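4.2 Budgeting for the second arm

The proposal we submitted in May asked for one robot arm, one gripper and a sum labeled "accessories." The reviewers cut the accessories. This section records what the group then spent its money on, in the hope that other small labs can copy the table of mistakes and skip the part where they make them.

Our first decision was whether to buy at all. We had quotes from two suppliers, Vomedix and Barros, and they were hard to compare. Vomedix priced the arm low and charged separately for the controller, the mounting plate and the right to call somebody. Barros put everything on one line and declined to say what the line contained. Stojanovska, who handled purchasing for the group, wrote to both firms asking for a breakdown and received two brochures.

We therefore held the order and moved the planning into simulation. The task is tabletop sorting of small blocks and rods, seen from a wide-angle camera near the gripper, and most of what we needed to know before signing anything was geometric. Can the fingers close on a thin rod lying flat? How much of the table does the gripper hide from its own camera? Does the shadow of the arm fall on the objects we most want to see? A simulator answers such questions for the price of electricity and a graduate student's patience, neither of which appears in our budget. 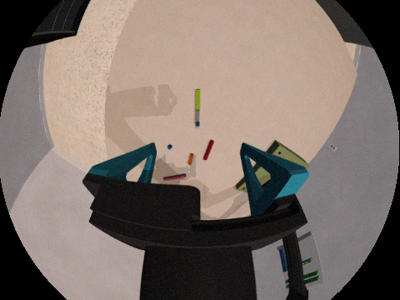
Figure 4. Simulated tabletop with small objects, as seen from the gripper camera.

The exercise changed the shopping list in ways we did not expect. The long-reach version of the arm went first. It had been added to the request on the grounds that reach is good, and no task in our plan used it. The second camera stayed, after some argument, for the cases where the fingers stand between the lens and the object. Spare fingers moved from the bottom of the list to the top. In our first year with the older arm we broke fingers far more often than anything else, and each replacement took 3 weeks to arrive - a period during which a very expensive machine served as a coat rack.

We also began to budget for the table. The original proposal assumed that a table would be found. One was found, and it wobbled. Its replacement, with leveling feet and delivery, came to some $2000, a figure that startled the department more than the price of the arm did. Equipment with motors is expected to cost money. Furniture is expected to have been there already.

Software was the hardest item to plan. The Jernix license is sold by the seat and by the year, while Zoltik sells a single permanent license and then charges for updates. We chose Zoltik, mostly because our grant ends before the updates become unavoidable. Readers with longer grants should do their own arithmetic.

Finally, we set aside 20 percent of the total for things we had failed to think of. The finance office asked us to itemize it. Our reply is reproduced in Appendix B, along with the revised budget dated 10/20/26, in which the line is called "accessories."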